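Movari releases Windska 2, planning software for two-armed work cells

New version plans both arms together and replans when objects are moved

Movari has announced the release of Windska 2, the second major version of its motion planning software for robot cells in which two arms share one workspace. The release is available to existing customers now, and new licences will be offered from December.

Earlier versions of Windska planned each arm separately and then checked the two paths against each other. Where they crossed, one arm was held back until the other had cleared the area. Windska 2 treats the pair as a single system with one shared timeline, so that both arms can continue to move in a crowded space while the software keeps a set distance between them.

The planner has been rewritten to work directly with Fimum, the company's perception module. Fimum supplies an estimate of the position and outline of each object on the work surface, along with a measure of how certain that estimate is. Windska 2 uses this measure when choosing a grasp. If the handle of a mug is hidden behind another object, for instance, the planner may select a grip on the rim, or ask for a further view before committing either arm.

Household items were chosen as the main test material for the release. Cups, mugs and racks vary in shape and finish, are often placed close together and are seldom left in the same position twice. Movari's test library now contains 2,000 recorded table layouts, each of which is run in simulation before a build is passed to the physical cells.

Other changes in this release include:

Task scripts can now be written without naming an arm. The planner assigns each step to the left or the right arm and may change the assignment while the task is running.

Cable routing is included in the collision model. Users can enter a length and fixing points for each cable, and the planner will avoid wrist turns that would pull it tight.

A new timeline viewer shows the planned and measured motion of both arms on one screen - a feature requested by many users of the previous version.

Log files are now kept for 7 days by default, and the period can be changed in the settings.

Windska 2 supports arms with six or seven joints and does not require the two arms to be of the same model. Existing task scripts will run without alteration, although Movari advises customers to recalibrate their cells after installing the update.
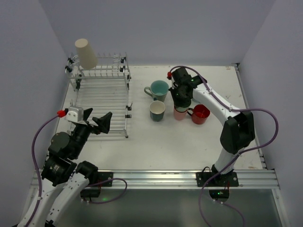 Two-arm cell with wire dish rack, paper cup and mugs. The right arm's gripper is above the small pink cup.

The software was tested before release by Kragh, an integrator of small automation cells, which ran it alongside the previous version for six months. Changes made as a result of that trial include clearer error messages and a slower default speed when both grippers are close to the same object.

Customers with a current support agreement may download Windska 2 from the Movari customer portal at no further charge. Documentation, a migration guide and a set of sample tasks are included with the download.

About Movari

Movari develops planning, perception and control software for robot arms. Its products are used in research laboratories, light assembly and product testing.

Press enquiries should be sent through the contact form on the Movari website.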